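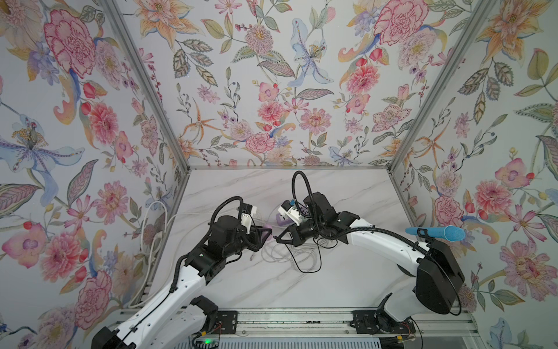
What is the difference between a pattern repeat and a drop?

The repeat is the length of paper a design covers before it starts again from the beginning, and the drop is the length of wall from ceiling to skirting board that a single strip has to cover.

Floral wallpaper

Floral wallpaper is wallpaper whose design is made up mainly of flowers, usually with leaves, stems and berries to fill the gaps between them. It is among the oldest and best loved kinds of patterned wall covering, and it has gone in and out of fashion so many times that most people can remember at least one room of their childhood that was papered in it, whether they liked it at the time or only came round to it later.

Background

Early wallpapers were printed by hand from carved wooden blocks, one block for each colour, and flowers suited the method very well, as a petal could be built up from a few flat shapes laid one over another. Painted papers brought to Europe from China, with their birds and flowering branches, were greatly admired in the eighteenth century and widely copied. Machine printing in the nineteenth century brought the price down a good deal, and roses began to climb the walls of quite ordinary parlours and back bedrooms.

Types of design

Sprigs are small bunches of flowers set out at even distances on a plain ground. Trailing designs join their flowers with a wandering stem, which helps to lead the eye away from the seams. Large-scale designs, where one bloom may be as wide as a dinner plate or wider, were once thought fit only for halls and big drawing rooms, though they are now hung quite happily in cloakrooms, alcoves and box rooms. Watercolour styles copy the soft edges and uneven washes of a painting, and they are nearly always printed on a pale ground so that the lighter petals are not lost.
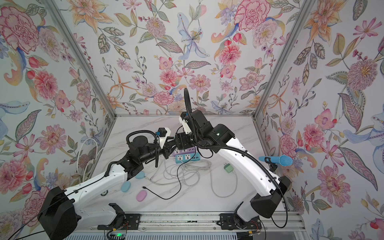
Floral paper on three walls, with a white marble-patterned surface.

The Cavisitz papers

A small but fondly remembered chapter in the story belongs to the town of Cavisitz, where the firm of Wileck kept up block printing long after its neighbours had bought machines. Its best known design, Urna, showed a garden vase overflowing with peonies and needed 11 blocks to print, so that a single roll could pass through the workshop for days before it was dry enough to be wrapped. The Wileck pattern books list 735 designs altogether, a great many of them only recolourings of older ones, and the numbering jumps about in a way that has given plenty of trouble to anyone trying to put them in order.

The fullest account is by Ruan Mabuza, whose patient study of the books was brought out by the Ntuli press and last revised on 10/30/22. Mabuza gives a whole chapter to the greens, which faded sooner than the pinks and have left some surviving rooms with oddly blue foliage. The design room closed one April, and 35 of the blocks are kept at the town museum, where 2 of the Urna set are on show.
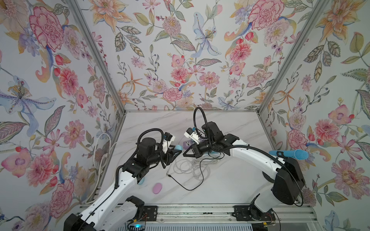
Large flowers on a pale off-white ground, among them a pink carnation and a pale blue iris.

Hanging

Floral papers are hung in much the same way as any other, but the matching takes more care, and a large repeat means more waste. In a straight match the same flower falls at the same height on every strip. In a half-drop match each strip is moved down by half the repeat, which scatters the blooms more naturally but can confuse even a practised paperhanger towards the end of a long afternoon. Many people begin with the chimney breast, centring the largest flower there, and work outwards to the corners, where a little of the pattern is nearly always lost.

It is wise to check that all the rolls carry the same batch number, and to open two or three of them together in daylight before cutting anything.

Care

Most modern papers can be wiped gently with a soft, barely damp cloth. Older block-printed papers should never be wetted, and are best dusted from the top down with a soft brush.

See also: Chintz; Damask; Lining paper; Paste table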